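Simulated gripper keeps knocking the neighbouring slider, any ideas?

**tansy_hill**, August 4, 2023

Evening all. I've been putting together a little mixing desk task in our simulator for the Ambaye project (the arm has to push one named slider to a given level and leave the rest alone) and I've got a fault I can't shift. The arm comes in nicely, closes on channel 4, moves it, and somewhere on the way back out channel 5 drops right down. Out of 479 runs it has happened in 100, so it's hardly a fluke.

In the sim it's only a nuisance, but the real desk at Skillthorpe is going to be driven by the same code, and a channel slamming down by itself with somebody in headphones isn't something I want on my conscience!

View from the wrist, so you can see how the channels are laid out:

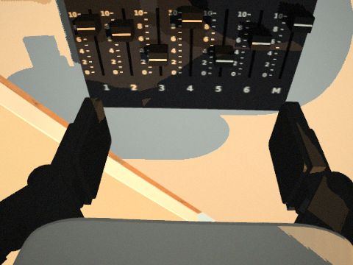
### Replies

**old_gantry**

Lovely clear picture, thank you. My money is on the collision shapes. Those caps are blocky and they sit fairly close together, and if your physics is wrapping each one in a box that's a touch too generous, the finger will catch a knob it never visibly touches. We had just this at Anemdale with a bank of switches and I lost most of a fortnight to it, drinking far too much tea. Turn on the collision overlay and have a look before you change anything else.

**pellmell**

I don't agree, sorry. If it were the boxes you'd expect trouble on the way in as well, and tansy says it's on the way out. Look at how the grooves lean, too. Four runs straight down but five goes slightly to the left towards the bottom, so the pair get closer the lower you go. I'd say the fingers open too wide, too early. What's your release distance?

**tansy_hill**

It's 20 mm, straight out of the Gollix defaults. I never thought to touch it, I must admit.

**old_gantry**

That's a fair point about the lean, and I hadn't noticed it. I'd still check the overlay though. You can have two faults at once, heaven knows I have.

**pellmell**

Try lifting clear before opening fully, then, and run it 3000 times overnight. And please put a force limit on the real arm whatever the answer is. A good run in simulation doesn't make the desk safe.

**tansy_hill**

Force limit is going in first thing, promise. Overlay tonight, then the slower release, one at a time so I know which did it. Thank you both, I'll post the numbers when I have them.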